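Nartey Refill Lotion Base, Unscented [2612] - Jovby Salon and Spa Supply

Item no.: 2612
Sold by: case
Minimum order: 2 cases
Status: in stock, ships from the Lavdale warehouse

Nartey is a plain oil-in-water lotion base for shops and treatment rooms that fill their own bottles and tubes. It contains no fragrance and no color. Viscosity is medium. The base will pass through a standard lotion pump, a disc cap or a tube orifice without thinning.

Fill and packaging
Fill at room temperature. Leave headspace below the shoulder of the bottle. Tubes are filled from the open end and crimped or heat sealed; the seal area must be free of product. Containers in HDPE, LDPE and PP are suitable. Polystyrene is not recommended. Test any other plastic with a small batch before filling in quantity. Empty containers are listed separately under Clirkiston Bottles and Tubes.

Adding fragrance or extracts
Stir by hand or with a low-speed paddle. High-speed mixing draws in air and the lotion will settle in the bottle after capping. Essential oils should be added last. Do not add salts, strong acids or undiluted alcohol, as these break the emulsion.

Storage
Keep sealed between 50 and 80 degrees F. Do not freeze. Short exposure up to 100 degrees F in transit does not affect the product, but cases should be moved indoors on arrival. Use opened pails within six months.

Labeling
The buyer is responsible for the finished label. An ingredient list and safety data sheet are sent with the first order and on request after that. Lot codes are printed on the pail lid and should be copied to the batch record.

Ordering
Orders received by 2 p.m. leave the same working day. December orders may take longer. Opened pails cannot be returned. For samples or bulk pricing contact Nazmiye Toprak, sales desk. Technical questions go to Iraklis Politis.

Related items: Nartey Hand Cream Base, Clirkiston disc caps, Clirkiston lotion pumps
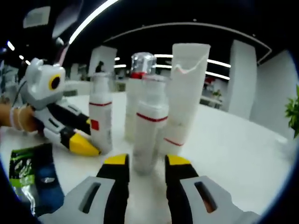
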